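Open day at Modport, laundry and folding hall

We came at 4 in the afternoon, when the crowd was already smaller. Entry was free, but you paid 50 cents for the coffee. What I liked most was the little booth with flowered wallpaper and a marble-look floor, where the clothes lay in a heap, red, mauve and mustard.
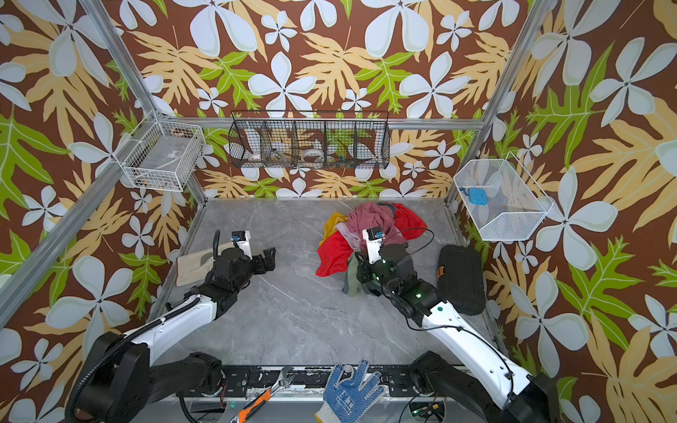
Visitors from Drirkari asked if knits should be sorted out before folding, and were told yes, always.

At home I never do it - my sweaters go in with everything else. The pink ribbed one would be my trouble, as such a knit keeps every crease. The red cloth beside it looks thinner and I would fold that first.
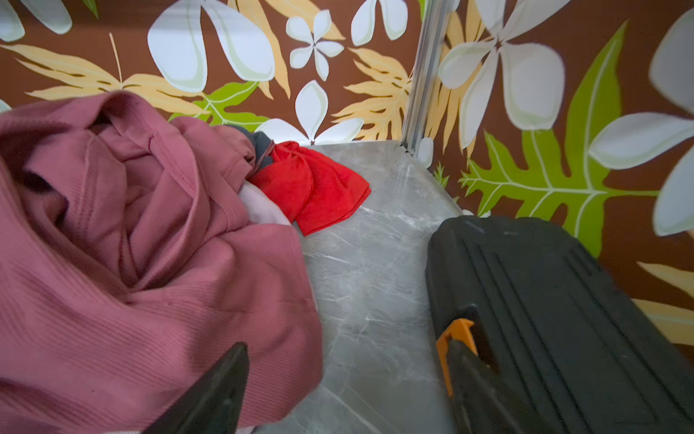
Getting there

Bus 486 stops at the gate. Parking is behind the Fotbridge building.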